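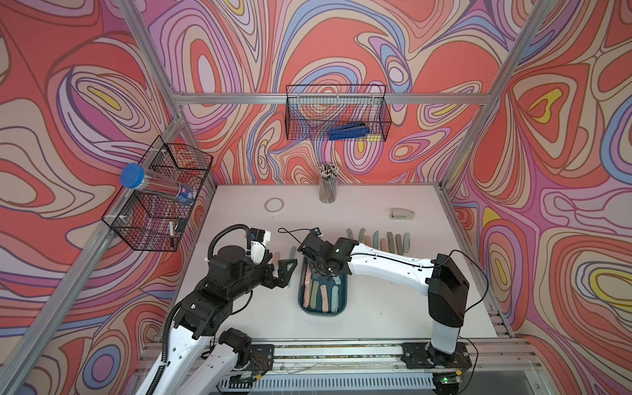
Knife task, tray partly loaded, both arms over the table.

2022-10-09

Long one today, sorry in advance to whoever reads this before the club meeting. I wanted to get the knife sorting going properly on the Tedevholm cell and I mostly did, with a fair bit of swearing at the left arm.

Quick recap so I don't forget my own setup. Knives start in a row on the right side of the table, handles to the back, and the goal is to get them into the teal tray. Right arm does the tray work, left arm deals with strays. I kept the pencil cup, the tape and the stapler along the back as clutter, same as in the April trials, so the numbers can be compared without me having to put an asterisk on everything.

Ran 42 episodes on the Guris controller. The right arm is lovely now! Dropping the approach speed fixed that nasty little shove it used to give the tray on the way down. It still gets greedy when two handles sit close together and tries to pinch both, and then of course it drops one. I think the answer is to open the fingers less on approach, but I only thought of that while packing up, so it's untested.

Left arm, different story. Wrist camera extrinsics were off again (I blame the bracket screws, they had backed out a touch) and every grasp landed short on the handle side. Redid the calibration with 200 samples and it came good, except when the wrist is folded right over and the cable conduit starts pulling. You can hear it more than see it. Someone with smaller hands than mine might want to re-route that loop before we go anywhere near the faster profile.

Wallpaper: I know, I know, the swirly panels are a lot to look at. They stay. Vi's segmentation was falling over on busy backgrounds and the whole idea was to train on something ugly. It did pick a blob of pattern on the back wall as a handle again, 3 times this session, all with the pink ones. Logged under "phantom pink" if you want a laugh.

Episodes so far come to 154 counting the old batch, which I reckon is enough for a first training run before the Nolargate demo day.

To do:
- narrower finger opening, right arm
- threadlocker on the bracket screws
- conduit loop, left wrist
- wipe down the tabletop, there are specks all over it
- more runs starting from loose knives beside the tray, we've hardly got any
- ask whether Nolargate wants us to bring our own table or use theirs

Batch is on the shared drive, not labelled yet. I'll get to it after my stats assignment.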